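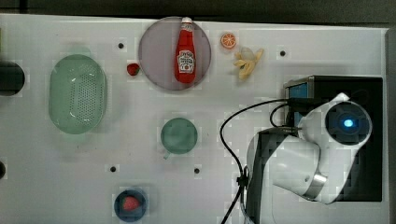
Bench 4 at Ivbridge, top view. Arm folded, props out.

Katia Leone
5/8/20

Spent the morning on the arm on bench 4. It had started missing the mug handle, always to the same side, so I went back through the set-up from the start.

First job was the base bolts. Two had backed off a little. Nipped them up, put a paint mark across each head and wrote it in the book.

Next the cables. They run from the base over the table in a wide loop, with a small clip down by the lower part of the arm. Don't pull that loop in to make it look neater. Gemma Guerra did in September and the wrist faulted every time it reached for the far side.

Then the table position. We use the black holes in the white top as reference points. Touch off on each one at slow speed, save, go round again. One was out on the first pass, fine on the second.

Props go back where the sheet has them. Bottle lying on the plate, colander on the left, one strawberry in the navy bowl and the other loose by the plate. Banana and orange slice on the arm's side.

Ran 200 picks after that at 90 per cent speed. Two drops, both the loose strawberry. It's small and bumpy and the fingertip pads are due a change anyway.

New pads are on order from Proron. Nisreen Sfeir has the bench tomorrow, please leave the speed where it is until they're fitted.

Next full check at 400 hours.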